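Unit 4: Fruit on the Table
Food Service Basics, Section 2
Instructor: Tõnu Baranauskienė

Read these notes before the August practical. Bring a cutting board, a chef's knife and a side towel. Pineapples come from the Jamham store room and are signed out one per pair.

Choosing the fruit

A pineapple does not get sweeter after it is picked. Color alone is a poor guide, so smell the base and press the sides. The fruit should give slightly. Soft spots or a sour smell mean it goes back. For this unit we use small fruit, 700 grams or less with the crown on. One of these gives 300 grams of trimmed flesh if you cut carefully.

Handling before cutting

Keep the crown on until you are ready to cut. Support the body from underneath and steady the leaves with the other hand. Do not carry the fruit by the leaves. Set out the serving plate first.

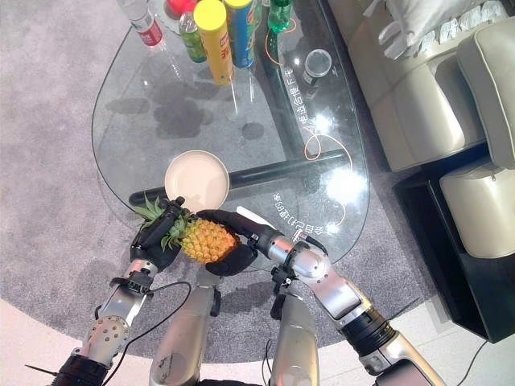 Figure 4.1. Small pineapple held by crown and body over a glass table. Empty round plate, drinks grouped at the top.

Glass tables need extra care. Lower the fruit slowly, and never cut on the glass or on a plate resting on it. Cut on the board at the side station and bring the pieces over.

Trimming

Lay the fruit on its side and take off the crown and base. Stand it upright and cut the skin away from top to bottom, following the curve. Remove the eyes with shallow diagonal cuts. Quarter the fruit lengthwise and slice out the core.

Portions and drinks

One portion is 135 grams. Weigh the first one, then match the rest by eye. Group bottles and cans together on the side away from the guest, and leave room around each cup for a hand.

To hand in

Record the whole weight, the trimmed weight and the number of portions on the yield sheet. Chu, chapter 3, covers the yield calculation.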